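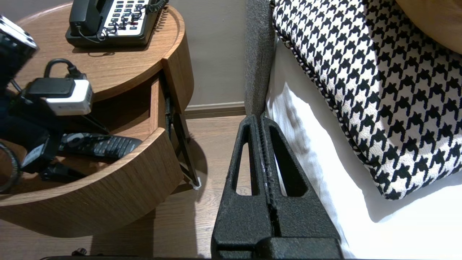 Werkstattbuch Fernmeldetechnik, Dienstag, 9:40 Uhr
Auftrag Motel Avley, analoge Nebenstellen

Meldung vom Haus: Brummen auf mehreren Apparaten im Obergeschoss, bei Nst. 18 zusätzlich kein Freizeichen nach dem Auflegen. Anlage Olvera, analoge Teilnehmerkarten, Verteiler im Keller. Leitungslänge bis zum letzten Zimmer laut altem Plan 345 m, kommt mir viel vor, vermutlich über den früheren Verteiler geführt.

Messungen am Verteiler, Apparat abgeklemmt:
Leerlaufspannung 47,6 V, in Ordnung.
a gegen Erde über 20 MOhm.
b gegen Erde stark schwankend, zeitweise unter 60 kOhm.
Schleife mit Kurzschluss am Ende: deutlich höher als bei den Nachbaradern.

Die Unsymmetrie erklärt das Brummen. b-Ader hat irgendwo Erdberührung, dazu ein Übergangswiderstand in der Strecke. Fakir (Gayan) tippt auf die Klemmdose im Flur, ich eher auf den Übergang zum alten Kabel. Klemmdose geöffnet: Schraubklemmen angelaufen, eine Ader nur noch an zwei Drähtchen. Neu abgesetzt und aufgelegt. Schleifenwiderstand danach wie bei den Nachbarn, Erdschluss unverändert.

14:15 Uhr
Strecke aufgetrennt, Fehler liegt zwischen Kellerverteiler und Steigschacht. Reservepaar durchgeklingelt, Isolation beidseitig über 20 MOhm, Nst. 18 darauf umgelegt. Brummen weg. Altes Paar beidseitig abgeklemmt und als defekt gekennzeichnet.

Apparate im Zimmer: Tischgeräte mit Hörerwendelschnur, stehen auf dem runden Nachttisch. Bei verdrillter Schnur erst aushängen lassen, dann auf Wackelkontakt prüfen, sonst sucht man am falschen Ende.

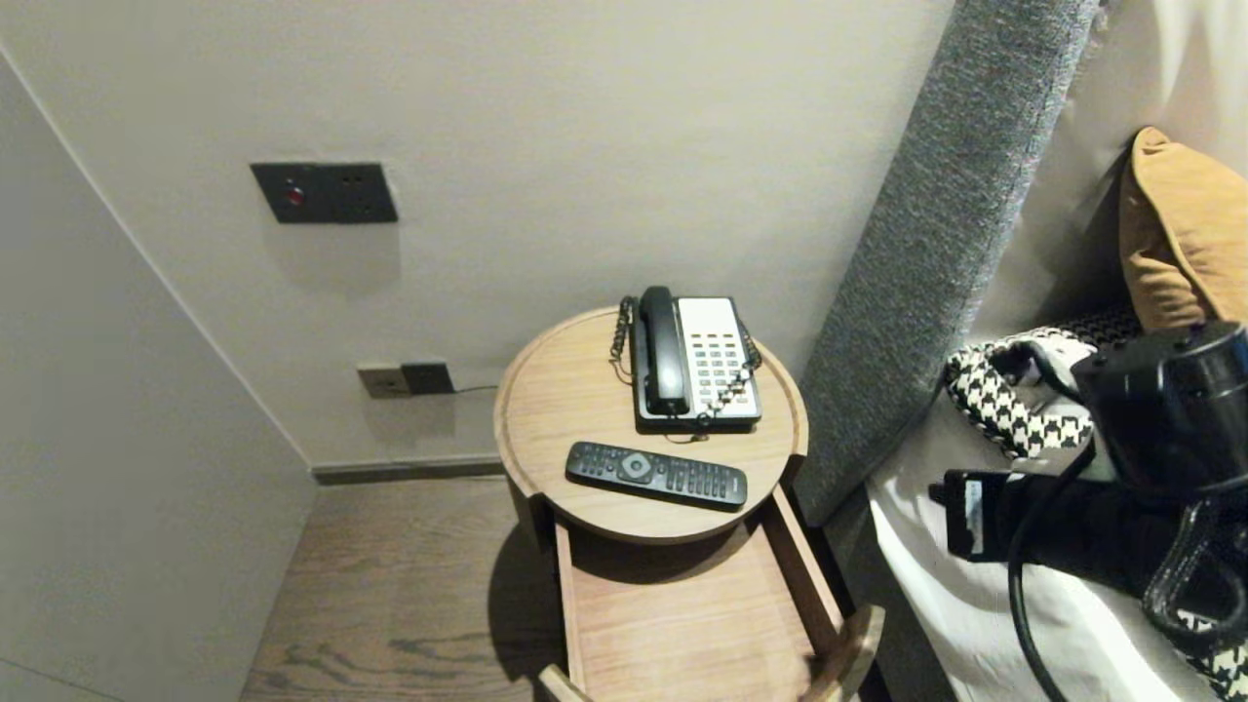 Offen

Rufspannung unter Last noch nicht gemessen, Rufgenerator der Karte 2 klingt unsauber.
Ersatzkarte bei Grastuston angefragt, Teilenummer endet auf 1797. Antwort steht aus.
Verteilerplan neu zeichnen. Der vorhandene kennt das Reservepaar nicht und führt zwei Zimmer doppelt.
Gebührenspeicher der Anlage fasst mehr als 2000 Datensätze, vor dem Kartentausch auslesen lassen.
Klemmen für die restlichen Flurdosen mitnehmen, dazu den zweiten Prüfhörer.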